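Come build listing websites with me at Wometti

I'm Valentin Stoica and I run the web side of Wometti, a small shop that makes single-property websites and marketing packages for real estate agents. We have one opening, I've been putting off writing this post for weeks, and I'd love to fill the job before the fall listings start rolling in!

The title is Listing Site Producer. I made that up, so don't worry if you've never held it. What it means day to day is that an agent signs a listing, sends us a messy folder of stuff (photos, a floor plan, three paragraphs typed on a phone, sometimes a drone video of the wrong roof), and you turn it into a website that makes people want to book a showing. You'll lay out the photos, clean up the copy, add the video, hook up the lead form, test it on a beat-up old phone and send it to the agent for approval. Then you'll make the changes, and then the changes to the changes.

We put out 176 of these sites last year. Most were regular family homes, with a handful of condos, a couple of ranches and one former church that I still think about (the kitchen was in the choir loft). The fancy ones are fun, but I care just as much about the two-bedroom with the carport. That seller is nervous too.

Everything gets built in Kalano, our own page builder. You won't know it and that's fine, I'll sit with you for the first couple of weeks and walk you through it. Video editing happens in Clideo, and leads go straight from the site to the agent's inbox, with a copy to us so we can catch the broken ones.

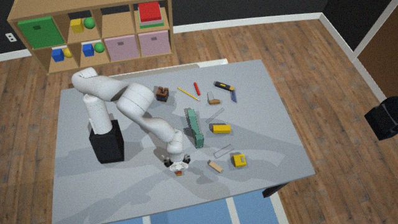 Do I need a real estate license to apply?
A license isn't needed for this job. You won't be showing homes, quoting prices or giving advice to buyers, and anything that touches on those goes back to the listing agent. If you happen to have one, mention it, but it won't bump you up the pile.

What I'm hoping you bring: a good eye for photos, mostly. If I hand you sixty shots of a house I want you to know which one goes first and which eleven bathroom angles can go in the trash. You should write clean, friendly English without calling everything stunning. Some HTML and CSS would help a lot, enough to fix a heading that's gone weird. And please be someone who picks up the phone. Agents call. They call from driveways, they call at dinnertime (you don't have to answer at dinnertime), and they're a lot happier when a person explains why the open house banner isn't up yet.

Fair housing rules matter here too. There are words and phrases we don't put in a listing, and I'll train you on all of it, but you have to be willing to push back when an agent insists.

The basics: it's full time, with health insurance after the first month and paid vacation you're expected to use. Starting pay is 696 dollars a week, plus a bonus of 1,000 dollars once you've finished your first six months. I know that's not big-agency money. Hours are pretty steady apart from March, when everybody lists at once and we all eat a lot of takeout. You can work from home two days a week after training. The rest of the time you'd be in our office in McIver, upstairs from the dry cleaner, with free parking out back.

You'd report to me and work right alongside Shigeru Kubo, our photo editor. He's been fixing gray skies and crooked door frames here longer than I've been around, and he'll be in on the interview. Bring him questions, he loves that.

To apply, send me an email with Listing Site Producer in the subject line. Tell me a bit about yourself, attach a resume (one page is plenty) and include links to 2 things you've made. They don't have to be real estate. A bakery menu, a band page, your cousin's wedding site, all good! Skip the formal cover letter. I'd rather hear about a listing page you saw lately that bugged you and what you'd change on it.

If it looks like a match, we'll do a short phone call and then an in-person visit, where you'll build a small practice page with us. The practice page takes an afternoon and we pay you for it.

Applications close 10 August 2019. I read every one myself and I'll write back either way, though give me a few days if you send yours right at the deadline.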